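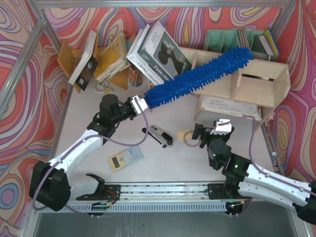

Blue duster head resting over the top of a light wooden shelf unit.

Jivance Long-Reach Duster

The Jivance is a hand duster for shelf tops, picture rails, blinds and the upper edges of door frames. It is sold by Clustero in single units and in cartons of 25.

Construction

The fibers are split polyester, crimped and twisted into a steel wire core. The core is coated along its full length so that bare metal does not touch painted or varnished surfaces. It can be bent by hand up to 30 degrees and holds the angle until bent back. Sharper bends will crack the coating and are not covered by the warranty.

The head locks to the handle with a quarter turn. Heads from the older Wato series use a push fit and are not compatible.

Specifications

Head length: 19 in
Fiber: split polyester, 200 g per head
Core: coated steel wire
Handle: polypropylene, with hanging hole
Carton quantity: 25

Use

Use dry. Draw the head along the surface in one direction and turn it a little after each pass. Work from the highest shelf down. Do not use with spray polish - residue mats the fibers and reduces pickup on the next use. Keep the head away from hot lamps and heater grilles.

Washing

Shake out the head outdoors or into a lined bin. Remove it from the handle and wash by hand at 30 °C with a small amount of dish soap. Rinse until the water runs clear, then hang to dry. Do not use bleach, fabric softener or a tumble dryer. Replace the head when the fibers stay flat after drying.

Ordering

Replacement heads are sold separately in packs of two. The Baptista extension pole fits the same quarter-turn lock and is listed under Poles and Handles. Carton orders ship on the same working day if placed before 2 p.m. For trade accounts and returns, contact Hsiu-ying Ho at the Clustero order desk.

The next price list takes effect in November.

We use cookies to remember your cart and measure site traffic. Accept all | Manage settings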